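Workshop Tips: Setting Up a Bench for Two-Arm Packing and Lid Work

By Branislav Kollár
Last updated: November

These notes come out of our lidded-box trials at the Kurkwood workshop. We recorded 3470 attempts by a two-arm setup at putting small blocks into a storage box and handling the lid and latches. The question was how much of the failure rate came from the control policy and how much from the bench it was working on. The bench turned out to matter more than we had budgeted for. Most of what follows costs very little and can be done in an afternoon.

Cover the table. A bare white tabletop gave us trouble with glare, and boxes slid when an arm pushed on the lid. A plain brown mat fixed both. Tape the mat at the corners and check the tape every morning. Leave a margin of bare table along the edges so you can see at once if the mat has crept.

Pick one box and stay with it. We started with a mix of boxes from the storeroom, and the results could not be compared with each other. Clear plastic is best for this work. You can check what is inside with the lid on, and so can the camera. Buy spares of the same model before you begin, because latches wear out well before the box does.

Test the latches by hand first. If you need two hands and a grunt to close one, a gripper is going to shove the box across the mat. Work the stiff ones open and shut 20 times before using the box in a trial. Don't oil them. Oil gets onto the finger pads and then onto everything else.

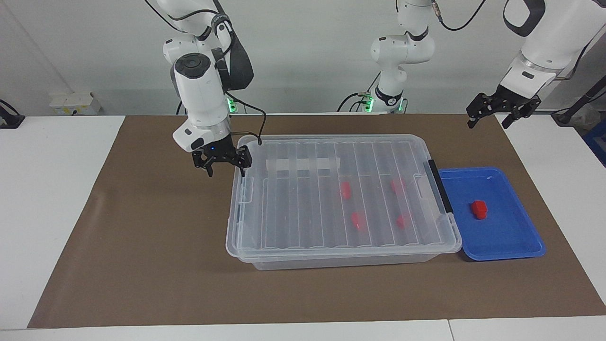
Use blocks in a color that stands out from the mat and the tray. Red worked well for us. Natural wood on a brown mat was hard to pick out in the recordings, and we threw out a batch of attempts for that reason.

Keep loose parts in a shallow tray with a raised edge. A block that gets knocked will stop at the rim and can be tried again. Deep trays are a nuisance, as the fingers touch the wall on the way down. Set the tray close to the box so the reach is short.

Park the idle arm away from the parts. In the first 2000 attempts we let the second arm wait wherever it had finished, and it often ended up in the way of the first. After that we gave it a fixed waiting position with the gripper open. Collisions dropped sharply, and the change took Miloslav Urban less than an hour to make.

Look after the cables. A loop at the wrist has to be long enough for the joint to turn fully but short enough that it doesn't catch on a lid. Move the arm slowly through its whole range and watch the loop the entire way. Do this again after any change of gripper.

Wipe the lid between sessions. Ribbed lids collect dust in the grooves and the finger pads pick it up. A damp cloth is enough. Clean the pads too, with a dry one.

Write down what counts as a success before the first attempt. Ours was all blocks inside, lid seated flat, and every latch closed. A lid that looked shut but lifted at one corner was scored as a failure. Two people should score the same batch separately at the start. Miloslav and I disagreed on more lids than I expected, and we rewrote the rule once before going on.

Change one thing at a time. When we swapped the mat and moved the tray on the same day we had no way of telling which had helped, and had to run that set over.

Some results, for those who want them. With the same policy throughout, the tidied bench gave fewer dropped blocks and far fewer shifted boxes than the old one. Latches improved the least. Closing a latch needs one arm to steady the box while the other presses, and a better mat only helps with part of that. The Dudbridge group tried our layout with their own arms and saw the same pattern, with latches again the weak spot.

Still to try: a thin rubber strip under the box, and softer pads from Šimko on one gripper only. The pads are on order.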